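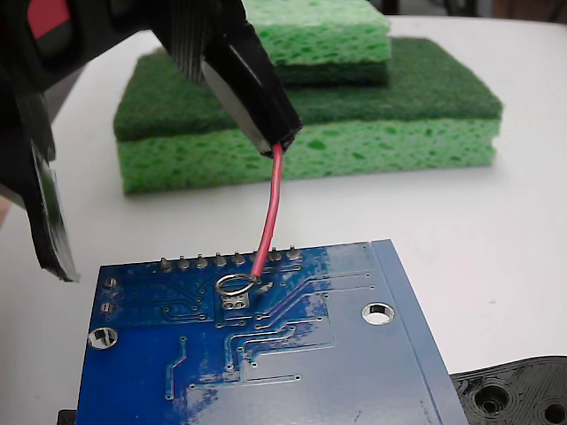

自作アームで赤リード線を基板のパッドに当てたい

投稿者:hanpu_kemuri
2022年6月18日

共同工房に置いてある卓上アームで、リード線の先をパッドに当てる動作を組んでいます。はんだ付けはまだ先で、今は位置決めだけです。

構成
・アーム:Verikの中古を組み直したもの
・指先:黒の二本指、自作
・制御:Inthanon(自分で書いているスクリプトの名前です)
・線:赤の被覆線、先端は小さい輪

基板は裏面を上にして置いています。ヘッダピンの列のすぐ下にある小さい四角いパッドを狙っています。困っているのは、線の根元をつかむと先端の輪の位置が毎回変わることです。指の位置は合っているのに輪がずれます。線が曲がっているので当然といえば当然ですが、皆さんはどう処理していますか。

2:nejiyama
つかむ位置を先端に寄せるのが一番早いです。垂れている部分が長いほどずれます。うちでは輪から7ミリのところをつかむようにしたら、それだけでかなり落ち着きました。

3:hanpu_kemuri
>>2
それも試しましたが、近すぎると指が先にピンのはんだに当たります。指先がもともと太いので、これ以上は寄せられません。
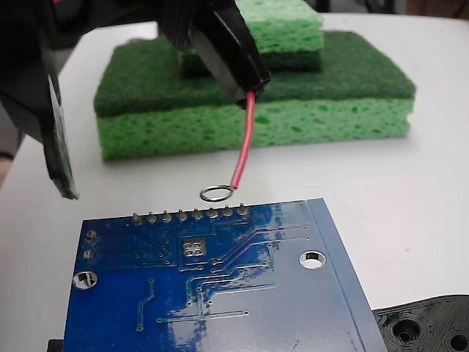

ピンの列をまたいで下ろす経路なので、高さに余裕がないと怖いです。今は一度上で止めて、そこから手前に引きながら下ろしています。

4:Fongchan Duangkaew
経路の前に基板の固定を見直したほうがいいと思います。輪を押し付けたときに基板が少しでも動くと、線の曲がりのせいなのか基板のせいなのか区別できません。私は印刷した受けに基板を落とし込んで、穴の位置で止めています。

5:nejiyama
>>4
固定は大事ですが、今回の主な原因は線のほうでしょう。空中で止めた時点で輪の位置が違うなら、基板は関係ないです。

6:Fongchan Duangkaew
>>5
空中でずれているとはまだ書かれていません。「輪がずれる」だけでは、接触の前か後かわかりません。先に切り分けるべきです。

7:hanpu_kemuri
すみません、書き方が悪かったです。両方あります。空中でもずれるし、当てた後にもう一段ずれることがあります。

8:tamago_doufu
カメラで輪を見て補正するのはだめですか。指の座標を信用しないで、輪とパッドの差だけ見て動かす方式です。

9:hanpu_kemuri
>>8
やりたいのですが、基板の表面がつやつやで反射がひどく、輪も銀色なのでしきい値では拾えません。照明の向きを変えると今度はパッドのほうが光ります。

10:tamago_doufu
赤い被覆を拾って、そこから先を延長して輪を推定するのはどうでしょう。青い基板の上の赤なら色で抜けます。輪を直接探すより楽です。

11:nejiyama
>>10
被覆の端から輪までの長さが毎回同じなら使えますね。剥く長さを3ミリにそろえておくといいです。

12:hanpu_kemuri
>>10
赤で抜くのを試しました。被覆の端は安定して取れます。つかみ方も変えて、ピンの列の側からではなく、基板の横の縁を越えて線を寝かせて入れる向きにしました。
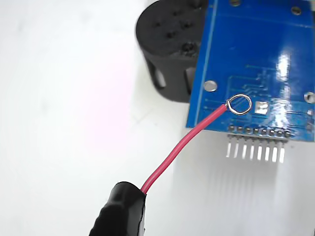 寝かせて入れると指がピンに近づかないので、高さをあまり気にしなくて済みます。ただ線が長く出るぶん、押す力は弱くなります。

13:Fongchan Duangkaew
寝かせるのは反対です。はんだ付けまでやるつもりなら、こて先が来たときに輪が逃げます。上から押さえるほうが後で楽です。

14:nejiyama
自分は寝かせる派です。位置が出てから押さえを別に足せばいいので、一本の指に全部やらせる必要はないと思います。

15:hanpu_kemuri
押さえを別にする案は考えていませんでした。二本目のアームはないので、ばね式の押さえ棒を印刷してみます。固定のほうは>>4の方法で受けを作り直します。

16:tamago_doufu
赤の抽出はHSVでやるなら、色相が0をまたぐので範囲を二つに分けるのを忘れずに。自分はそれで半日つぶしました。

17:hanpu_kemuri
>>16
まさに片側しか取っていませんでした。直したら被覆の欠けが減りました。押さえ棒ができたらまた書きます。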